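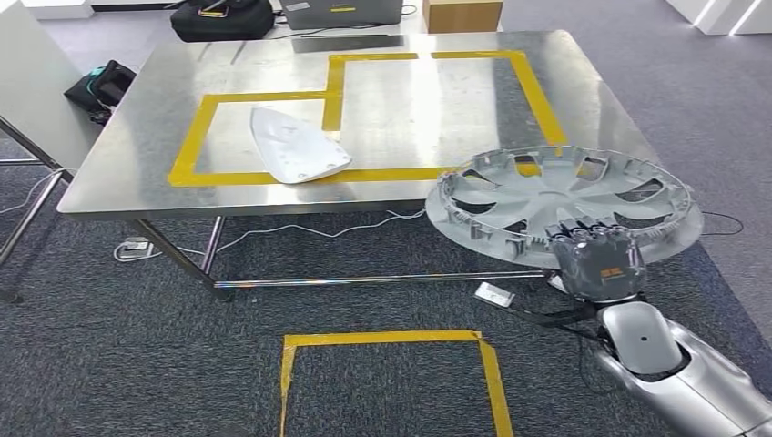 Volume 2, page 223

Treltari multi-finger hand on the Ostwood arm
Reviewed by Réka Szűcs
Bench work by Levente Szűcs, Stordale

Treltari's hand has been on sale for a while now, but most of what has been written covers it picking up blocks and bottles. We wanted to know how it goes with car trim. Hubcaps, mirror shells and light moulded covers are awkward things for a gripper. They're thin, they flex, and the only decent places to hold them are often the places you aren't allowed to touch. Our shop at Stordale does returns sorting for trim suppliers, and we currently use a parallel gripper and a suction head on two different stations. If one hand could do both jobs we would save a tool change.

The hand was mounted on an Ostwood arm, the same one we use for everything else. We paid for the hand ourselves. Treltari knew we were writing a review and answered our support emails at the normal speed, going by what other owners have told us.

Setting up

The adaptor plate bolts up without fuss. The cables are another matter. They come out at the wrist, black and fairly stiff, and they don't like being routed back along the forearm. Levente tried it with hook-and-loop straps and found that the outer strap crept toward the wrist joint over a morning's work. We ended up letting the cables hang free from the wrist and run off across the floor to the side, which is fine on a test floor. I wouldn't do it in production. An angled exit would fix most of this, and Treltari should offer one.

Our work area is a stainless steel table with the pick zones marked out in yellow tape, and another taped square on the carpet for the floor-level tests. The steel matters to the results. It's slippery, so a part that gets bumped by a fingertip slides away instead of tipping into the hand. On a rubber mat the hand looks much better than it does on our table. If you watch a supplier demo, look at what the part is sitting on.

Software took longer than hardware. The controller wants its own network address and would not hold it through a power cycle until we updated the firmware. The update notes don't mention this problem, but the update cured it. After that the link to the Ostwood controller was steady and we had no dropouts.

The hubcap

We chose a silver-grey wheel cover with raised ribs and open slots between them, and retaining clips all around the outer rim at the back. The clips are the hard part. They break if you squeeze them from the side, and a cover with a broken clip is scrap.

Our parallel gripper takes these by closing on the rim in a gap between clips, which means the part has to be turned to a known angle first. With the Treltari we could curl the jointed fingers over the rim and hold the cover near one edge, tilted, with the weight hanging off the palm side. The fingers follow the edge quite well. The gain is that you don't need to be nearly as fussy about angle. If a finger lands on a clip, the joint gives a bit before the force builds up.

We ran 200 picks on the hubcap from the table. The failures fell into two groups. Most were fingertips pushing the rim along the steel before closing, and those were largely cured by approaching lower and slower. The rest were slips during the lift, when the cover rotated in the grip and hung lower than planned. A rotated cover can still be placed, but not accurately enough to go straight into a rack.

We broke clips in the early runs, all at the default grip force. Once Levente turned the force down and lengthened the closing time, we didn't break any more. The default is set too high for thin plastic. I'd like to see a soft-parts preset in the menu, as the force setting is three screens deep and is written as a percentage with no units anywhere.

Holding the cover by one edge puts a fair bit of twist on the wrist. The part is light, so the arm doesn't mind, but it's wide, and any sudden stop makes the far side swing. We had to cut the acceleration on the Ostwood well below what we use with the parallel gripper. That costs time on every cycle. Some of it comes back from skipping the turning step, and on our layout the two came out close to even.

The white shell

The second part was a white plastic piece, curved like a shell, pointed at one end and flared at the other. We put it down inside the taped outline on the table and let it land a bit over the line some of the time, to see how much error the hand would tolerate.

Here the hand did better than I expected. The curve gives the fingers something to wrap, and the pointed end makes a good stop against the palm. With the curved side up, it picked reliably from most directions. With the open side up, it was poor. The fingers want to close from outside, the edges flex inward, and the part pops out. Suction would beat it easily in the curved-side-up case for speed, though suction struggles once there are holes or marks in the surface where the cup needs to seal.

White plastic also shows every scuff. The fingertip pads on our unit are dark and left faint grey rub lines on light parts during the first days. They wiped off with a damp cloth. Treltari support told us to clean the pads with alcohol before first use, and after that we had no more marks. It should be on the quick start card.

Moving between table and floor

The taped square on the carpet was for low picks and set-downs. Reach is mostly a question for the arm, but the hand has a say in it as well. Its palm section is boxy and deep, and when the wrist is turned for a flat pick, the back of the hand gets close to the floor before the fingertips are where you want them. With the hubcap lying flat there was very little clearance. With the hubcap leaning on something it was easy.

If your work is all at bench height you can ignore this. If you're picking from the bottom of deep bins, borrow a unit and try it before ordering.

We also found the carpet easier than the table for picking, for the reason given earlier. Parts stay where they're put.

Cameras and teaching

We did most of the teaching by hand guiding with an overhead view for the rough position. Yellow tape on brushed steel is easy to see by eye, but the steel throws pale streaks from the ceiling lights and our vision software lost the edge of the silver cover against them more than once. I don't count that against the hand. A matt grey sheet under the parts would sort it out, and we didn't use one here only for the sake of keeping the slippery surface.

Finger position feedback from the hand is good. You can tell from the joint readings whether it has closed on a rim, on a rib or on nothing. We used that as our pick check and switched off the camera check entirely for the hubcap. Finger force feedback is less useful. The reading drifts upward as the hand warms up, and re-zeroing needs the hand open and still.

Wear and spares

After our tests the pads had light wear on the inside edge and the joints were as tight as at the start. A full set of fingers is listed at $625, which is steep beside the pads of a parallel gripper but in line with other hands of this type. Pads can be bought on their own. They're glued, and the old glue takes some patience to get off.

Parts come through Ramasamy, the only distributor in our region. Our pads arrived inside a week. The invoice listed them under an old part number, so check against the drawing and not the description.

How it compares

Against our parallel gripper: the Treltari is slower to close, heavier, much dearer, and far more forgiving about how a part is lying. For a line where every part arrives at the same angle there is no case for it.

Against the suction head: it handles slotted and holed parts that suction won't, and it loses on flat panels.

Against changing tools: for mixed trim coming in at random, one hand doing the lot at reduced speed works out simpler than two stations. Levente would still keep the suction head for anything flat. I would too, for now, but I'd put the hand on the returns bench and leave it there.

Good points
Follows thin rims well and copes with poor alignment
Joint position readings you can rely on
Solid mounting, no play after testing

Bad points
Stiff cables with a straight exit at the wrist
Default force too high for light plastic
Deep palm gets in the way on low picks
Force reading drifts with temperature

Would we buy it again? For the returns bench, yes. For the racking station, no, and the parallel gripper is going back on there next week. We have asked Treltari about the cable exit and the force preset, and will run their reply in the letters pages when it comes.

Review completed February 1, 2019. Firmware was current on that date.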